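# Chapter 5: Getting a Part Out in One Piece

In the last chapter your group taught an arm to pick up a block from an open table. The block had clear space on every side and it did not matter much if the fingers closed a little off centre. This chapter moves to the unit 5 project, in which the arm works inside a desktop computer with its side panel removed. The parts are close together, there are cables in the way, and some of them are held by a catch or a rail that has to be dealt with in the right order.
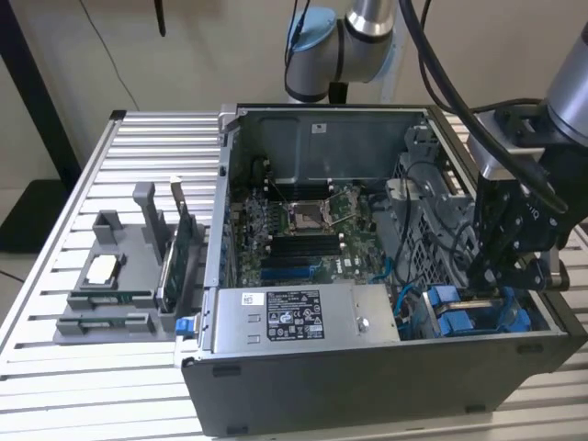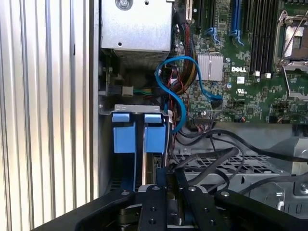
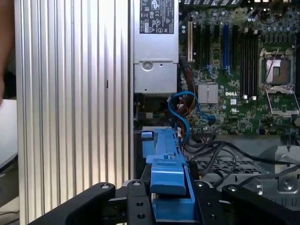 Figure 5.1 Work on the tower computer: an arm at the open case, then two gripper views over the drive bays.

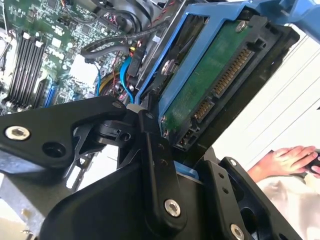 The project is shared between two halves of the group. One half prepares the case and the tray of parts, and the other half drives the arm. You will swap over halfway through the unit, so keep your notes in a state that other people can read.

## What you will do

By the end of the chapter you should be able to:

- break a removal job into steps the arm can carry out
- choose a grip point on a part and say why you chose it
- plan a path into and out of a narrow space
- record an attempt so that another group could repeat it

You will need your Takasum logbook, the Kettler hex key set and a case from the store cupboard. All cases in the cupboard are old office machines. They stay unplugged for the whole unit, including when you are only looking inside.

## 5.1 Why a hard drive comes first

A hard drive in a carrier is a good first part. The carrier is plastic, it has a handle meant for fingers, and it slides in a straight line. A memory module is much thinner and has to be released from its clips, so we leave it until section 5.4. The processor comes last of all.

The straight line matters more than students expect. If the arm pulls even slightly to one side, the carrier rubs against the bay and the grip starts to slip. With your own hand you feel this and correct it without thinking. The arm corrects only what you have told it to correct, so the direction of pull has to be worked out beforehand and written into the plan.

Cables are the second difficulty. A cable does not stay where it was when you drew your diagram. Move one connector and a loop of wire somewhere else in the case may shift with it. Before each attempt, look again at the space above the bay — do not rely on the drawing from last time.

## 5.2 Approach, grip, withdraw

We split every removal into three stages. In the *approach*, the gripper travels from its rest position to a point just clear of the part. In the *grip*, it moves in and closes. In the *withdraw* stage, it takes the part out along the planned line and carries it to the tray.

Write the stages down separately, even for a part that looks simple. When the Kevbridge school club first tried this unit, they logged 731 attempts between February and June and recorded each one only as a pass or a fail. They could not tell afterwards which stage had caused the trouble, and over 30 pages of the log were of little use to them. The following year's club kept a line for each stage.

**Activity 5A**

1. With the arm switched off, slide a carrier out by hand, slowly. Note where your fingers are and which way you pull.
2. Put the carrier back. Mark two possible grip points on your sketch of the case.
3. For each grip point, write down what the gripper might touch on the way in.
4. Agree on one point as a group and copy the Clekirel planning table on page 13 into your logbook.

Leave the last column of the table blank for now. It is filled in during section 5.3, when you set the closing force.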